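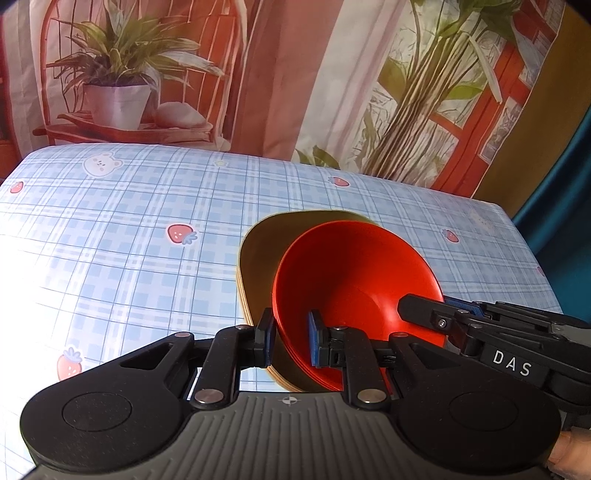

Guides > Hand-held Grippers > Before You Order

Filed under: Planning & Purchasing

January – by Canan Bozkurt

Section 2. Working out what to buy

Read this section before you fill in the order form. It covers the Nerkina hand-held gripper and the parts that go with it. Unpacking and charging are in Section 3.

2.1 Decide how many grippers you need

1. List the tasks you plan to record. Write each one as a short action, such as "separate two stacked bowls" or "put the lid on the jar."
2. Mark each task as one-handed or two-handed. If one object has to be held still while another is moved, mark it two-handed.
3. If any task on the list is two-handed, plan on two grippers per station. One operator works both.
4. Multiply by the number of stations you will run at the same time. Stations that take turns can share a pair.

Note: Left and right units are the same part. You do not need to order them as a matched set.

2.2 Price the station

Prices below are before tax and shipping from Skultport.

Station kit, two grippers with charger: $2,927
Spare finger set, one gripper: $143
Replacement pads, pack of eight: $131
Hard case, holds two grippers: $277

The kit comes with one set of pads already fitted. It does not come with a case.

5. Add one spare finger set for every two stations.
6. Add one pack of pads per station for the first three months. After that, order from your own wear records.
7. Add a case only if the grippers will leave the building. A padded shelf is fine for storage on site.

Caution: Do not order pads from another supplier to save money. The finger closes to a set gap, and a thicker pad will strain the linkage. Damage of this kind is not covered.

2.3 Budget for the table and the objects

Most first orders leave this out. Kitchen objects are cheap one at a time, but you will want many of them, in different colors and depths, and some will get chipped.

8. Set aside money for bowls, cups and containers. Glossy and matte finishes should both be on the list.
9. Buy at least two table coverings with different patterns, and something to hang behind the table. Curtains and printed fabric both work.
10. Check the light where the table will stand, in the morning and again at 3 p.m. If strong sun reaches the table at either time, price a blind.

Note: Wanda Malinowski at our Brzozowska site keeps a starter list of household objects with shop prices. Ask for it when you request a quote.

2.4 Operator time

Time costs more than equipment on nearly every project we have quoted. Allow half a day of practice per operator before you count any recordings. Two-handed tasks need longer – plan a full day.

Caution: Do not plan for more than 45 minutes of work without a break. The grippers are light at first and feel heavier later.

2.5 Send the order

11. Fill in the form with your station count, spares and delivery address.
12. Have the person who holds the budget sign page 2. Unsigned forms are sent back.
13. Email it to Kacper Szewczyk in the Multa sales office. Put the station count in the subject line.

Quotes are held for 30 days. If you change the number of stations in that time, ask for a new quote – do not edit the old one.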